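Jury duty, the short version (not short)

Ok so I'm back. Sorry for the silence, six people emailed asking if the blog was dead. Not dead. Jury duty. Couldn't talk about it while it was going on and now I can, so, fast, before I have to go pick up the car.

Summons came in May. Juror number 372. I figured I'd sit in a plastic chair for a morning, read half a book and get sent home like the last two times. Packed one granola bar. Mistake.

Got called up in the second group. The judge read the charge and the whole room went quiet. Burglary and arson, a storage business out on the Fonerdale road. I'd driven past the place a hundred times and had no idea it burned. No one hurt, thank god. Then the questions. Do you know the defendant, do you know anyone at the fire department, has anyone in your family been the victim of a crime. I said my car got broken into in college. They didn't care. Lady next to me said she could never judge another human being and she was out the door in four minutes. I sat there thinking wait, you can just say that?

And then I was Juror 8.

So the case. I'll keep names out of it except the ones that don't matter. The defendant used to work for the owner, a guy named Moulin, and they'd fallen out over money. The state said he was owed 2,732 dollars in back pay, got tired of asking, went in at night, took cash out of the office and lit the place on the way out. Defense said he was home asleep. That's it, that's the whole trial. It took eight days.

Things TV gets wrong: almost all of it. There's so much waiting. You get walked in, you sit, somebody objects, you get walked back out, and you stare at the coffee machine for forty minutes. The evidence is mostly paper. We had a full afternoon on a ledger. The ledger said 2,732 and the deposit slip said 2,631 and two grown men in suits argued over that hundred and one dollars like it was the Zapruder film. I took notes. I have no idea what half of them mean now.

The best witness was the fire investigator, Albane Leblanc. Very calm, never used a big word when a small one would do. She explained how the burn patterns on a floor can fool you, how people used to be taught that certain marks always meant gasoline and how that turned out to be wrong a lot of the time. The defense guy tried to rattle her and she just kept answerng the question he'd asked. I wanted to be her when I grow up. I am 46.

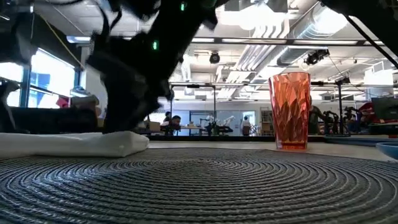 White cloth, gray placemat.

Anyway. The door thing. The office had a keypad lock from a company called Werex and it kept a log. The log had an entry at 2:14 in the morning with the defendant's code. Sounds bad, right? It sounded really bad. I pretty much had him convicted in my head by lunch and I'm not proud of that. Then it comes out that four other people knew the code, and it was written on a sticky note inside a desk drawer. And the clock on the lock hadn't been changed for daylight saving. So was it 2:14 or 3:14, and who was it.

The neighbor across the road saw a pickup. Dark. Maybe blue. He was sure and then he was less sure and then he was mad at everybody. I felt for him.

Deliberations I'm going to be careful with. I'm allowed to talk, the judge told us so, but the others didn't sign up to be on my blog. I'll say the first vote was split and the second was less split. There was some yelling, a little bit from me. One guy brought doughnuts from that place on Elter Street and it did more for the group than any speech. We asked to hear part of the testimony again and they read it out loud in the flattest voice you ever heard.

Not guilty on the arson. Guilty on going in and taking the money, he'd more or less told a cousin about that part and the cousin was believable. Some people in town are upset. I've had two comments at the gas station already. All I can say is we had what we had in front of us, and on the fire it wasn't enough for me. Maybe he did it. I've gone back and forth at three in the morning more then once.

He looked at us when the verdict was read. I looked at my shoes.

If you get a summons, go. Bring a sweater, that room is freezing. Bring real food, bring a book you don't mind rereading the same page of. Park in the county lot, the street meters are two hours and they do ticket you, ask me how I know.

Garden post next week probably. The tomatoes didn't wait for me. Ok, car.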